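Trilleo two-arm cell: gallery
June | by the editors

The Trilleo kit from Flallum comes as parts for a small closed cell with two arms. We are testing it for more than 30 hours in our shop at Skekovport, with simple tool tasks. The price for us was 1,858, without shipping.
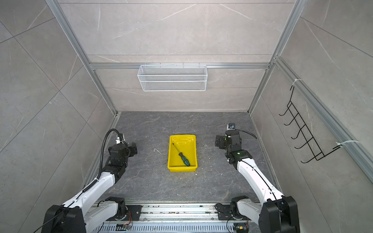
Screwdriver in the yellow tray, one gripper on each side.

The walls in light marble look are a matter of taste – I like them, my colleagues not so much. The basket at the back hangs on the crossbar with small hooks and can be moved easily.

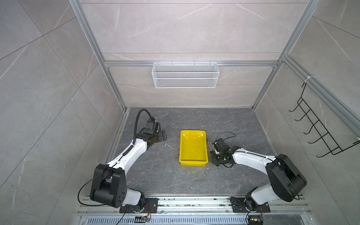 Cadi Parri
Test editor, small automation

Both arms stand on one rail at the front. With the tray empty it is simple to check that they reach the same area. Mounting them took me 3 evenings, mostly for the cables.

The left gripper is low over the floor in the next view. I would wish for a longer manual on this position.
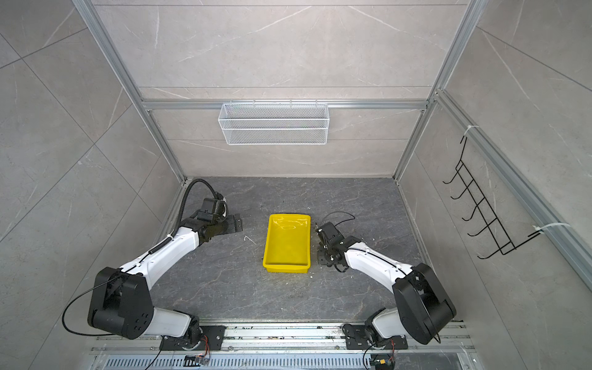
Tool in the tray

A green and black handle is easy to find against yellow, also for a tired operator. The screwdriver lies diagonally, with the handle to the front right.

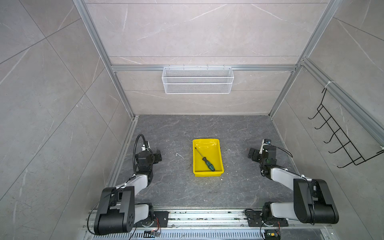

Comments

Sandoval: Is the rack with the five hooks included in the kit?

Cadi Parri: Yes, and the basket too.

mokka262: Thank you, please show the cables closer next time.

Last updated: June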